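4. Bedding Layers and Nighttime Heating

4.1 Scope of the bedding inventory

The previous section dealt with the heating equipment found in the surveyed homes and with the hours during which it was used. This section turns to the bedding kept in the same homes. Household energy surveys commonly ask about thermostat settings, window types, and insulation, and leave out the materials that people sleep under. For the purposes of this study, bedding was treated as part of the heating practice of the household, on the same footing as the stove or the radiator.

The inventory covered 364 households in the districts of Herisen, Trenberg, and Litari. All textile items used on a bed or stored for use on a bed were recorded, with the exception of sheets, pillows, and pillowcases. The final list contains 3186 items. Each was assigned to one of four groups: woven blankets, knitted or crocheted covers, bedspreads, and quilted or filled covers. Items that could not be placed in a group were discussed by the two coders and entered under the group that matched their main use.

The distinction between a bedspread and a comforter caused the most difficulty. Respondents used both words freely, and in Trenberg a single local term serves for either. The coding rule adopted was a physical one. A cover made of one or two layers of cloth without filling was entered as a bedspread. A cover with filling held in place by stitching was entered as a quilted cover, whether the stitching ran in parallel rows, as in Figure 6, or formed squares or diamonds. A small number of bedspreads with a thin backing sat between the two and were entered as bedspreads.

4.2 Layering practice

Respondents were asked to describe how the bed was made up on a cold night and again on a mild one. Most did not replace one cover with another as the weather changed. They added to what was already there. The bedspread, which during the day serves to keep the bed tidy and free of dust, was often left in place at night and a filled cover laid over it or folded across the lower half of the bed. Several respondents in Herisen described the folded cover as belonging to the feet, and said that it was pulled up toward the shoulders only in the early morning, when the room was coldest.

Layering of this kind has a bearing on how survey results should be read. A question about "the blanket used in winter" assumes that there is one such item. In the present sample the answer to that question would have missed at least one layer in a majority of homes. It would also have missed the way in which layers are shared. In homes with more than one bed, the heaviest cover moved between beds according to who was ill, who was visiting, and which room had been heated that evening.

Quilted and filled covers accounted for 661 of the items recorded. They were unevenly spread across the three districts. Litari, where the older housing stock has solid walls and high ceilings, had the largest share, and a number of homes there kept filled covers in daily use through the spring. In Trenberg, where most of the apartments are served by a central boiler, filled covers were more often found in storage. Respondents there tended to speak of them as something kept for guests or for a boiler failure.

4.3 Relation to evening heating

Households that reported using three or more layers on a cold night also reported turning off their heating earlier in the evening. The direction of this relation cannot be settled with the material at hand. Some respondents explained that they slept under heavy bedding in order to save on heating. Others said that they had always preferred a cold bedroom and that cost had little to do with it. Both explanations were at times given within the same household, by different members.

Tenure made a clear difference. Tenants who paid for heat as part of the rent used fewer layers than tenants with their own meter, including in buildings of the same age and construction. Owners fell between the two groups. The pattern held in all three districts, although it was weaker in Herisen, where the sample of metered tenants was small.

Age of the bedding was recorded where the respondent knew it. Many of the heavier items had come with a marriage or had been handed down, and were valued for that reason whether or not they were still warm. Filling shifts and flattens with use and with washing, and an old cover may give much less warmth than its size suggests. No thermal testing was carried out, and the inventory should not be read as a measure of insulation.

4.4 Limits

Visits took place in November, at the start of the heating season. Covers that come out of storage later in the winter may be under-reported, above all in apartments where cupboards are shared between households. In 11 homes the respondent preferred to list the bedding from memory, without opening the bedroom. These homes were kept in the sample after a check showed that removing them did not alter the results by district.

Color, pattern, and surface finish were noted in the inventory but are not analyzed in this section. They matter to the question of which covers are left on show during the day, and are taken up in Section 5 together with seating and window textiles. 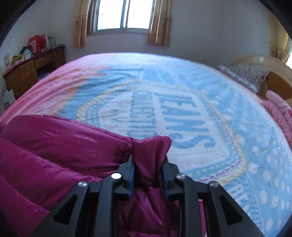 LITARI, 9 June 2025

Figure 6. Quilted comforter with channel stitching, magenta-purple, at the near edge of a large bed. The bedspread beyond it has a light-blue central field and a pink border along the left and right sides.

Note to Section 4: item counts refer to the corrected inventory. Coding rules for all four groups are set out in Appendix B, and the wording of the layering questions is given in Appendix C.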